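My grandmother's rule for a dinner party was that the host should be a little bit annoyed by the time the guests arrive. I've thought about her a lot this spring, having had no guests to be annoyed at and a great deal of time to plan for them anyway.

The plan, such as it is, is a long supper in July, outdoors if the town of Selden allows it, with 14 people who have promised to come and will mostly forget. I started on the menu in March. By April I had gone through nine versions, including one that was entirely soup.

The trouble is that I learned to cook for crowds from Tatiana Tichý, who ran the kitchen at the Halás hall in Evport when I was 19 and needed rent money. Tatiana had two speeds, shouting and silence, and you prayed for shouting. She believed a potato salad should be made the night before and then guarded. I once saw her turn away a man who wanted a spoonful at midnight, and he was paying for the wedding.

She also believed in long tables. Round ones, she said, were for people who wanted to talk about their divorces. At a long table you get the person across from you and the one on either side, and if all three are bores you can at least pass things.
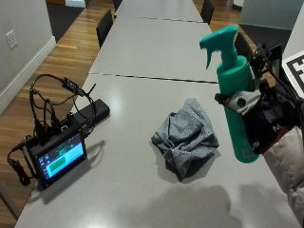
*Three tables end to end, the way Tatiana liked them.*

So I've been drawing seating charts, which is a strange hobby when you haven't eaten with anyone but your husband in months. He keeps asking where he is. I keep moving him closer to my cousin from Waserau, who sells insurance and has views on gutters. Somebody has to sit there, and he did vow something along those lines.

The potato salad is settled - vinegar, no mayonnaise, too many onions. Dessert is still a fight. I want plum dumplings, which have to be made at the last minute by a person who would like to be sitting down. He wants a sheet cake from the store. We've agreed to take it up again after lunch, over a sandwich, at our own very small round table.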